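2018-08-07
by Zlata Lytvynenko

I came home from court at four and I am still tired from sitting. Today was the second day of the hearing about the warehouse fire in Cundow. I am not a journalist and not a lawyer. I go because my aunt worked in that warehouse for many years, and she can't take the bus so far anymore, so I promised to listen for her and write everything down in the evening.

The doors opened late. There were 24 seats for the public and I got one by the wall, behind a tall man who kept his cap on until the guard spoke to him. The judge came in quickly and started with papers. A lot of papers. I understood maybe half of this part. It was about which documents the defense had received and on what day, and one of them was page 3406 of the file, which the defense lawyer said was missing from his copy. The prosecutor said it was there. They looked, and it was there, but in the wrong box.

Then came the main question for today, if the jury will be allowed to hear what Mr. Hrynyshyn told the police on the night of the fire. He was the night manager at Stitness and he is accused of setting it. His lawyer says he had asked two times for an attorney before he said anything, and that the officers continued to talk with him "in a friendly way." The officer was on the stand more than one hour. He is young and he answers very slowly. When they asked him what exactly the accused said, he read from his notes: "Maybe I should call somebody." The whole discussion after this was about one word, "maybe." Is it a request, or is it only thinking aloud? In my language we would hear it as a polite request, I believe. I don't know how an American ear hears it. The judge asked the officer to read it again, and then again without any tone in his voice, and this he could not do well.

The insurance was also mentioned, but only shortly. Stitness had a new policy from December, and the defense does not want it discussed before the trial. The judge said she will come back to it.

At lunch I ate my bread outside on the steps. The sister of the accused was there too, two steps lower. I knew her from yesterday. She asked me if I was family of somebody, and I said no, only of a worker. She said, "We are also only of a worker." I did not find an answer and I offered her a plum. She took it.

In the afternoon they played a part of the recording. I had expected something terrible, but it is mostly chairs and a door, and a man asking for water. He sounds old there. In the courtroom he does not look old. He wrote on a yellow pad all day and never turned to us.

There is no decision. The judge wants written arguments from both sides, and she gave them until the end of next week. My aunt will be angry, she wanted to hear "yes" or "no." I called her already and told her the short version. She asked who was wearing a tie.

For myself I note that the bus costs more in the morning than after nine, and that I should bring a sweater, the room is very cold. Also I must look up "suppress." I thought it means to push something down, but here it means that the jury never hears it — so perhaps it is the same after all.

Tomorrow I work the full day at Tostum. I will type these notes properly on Thursday and send them to my aunt by mail, in big letters.
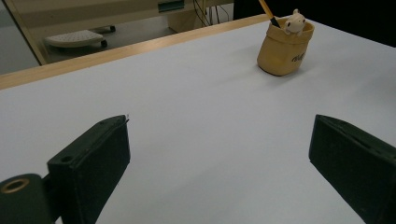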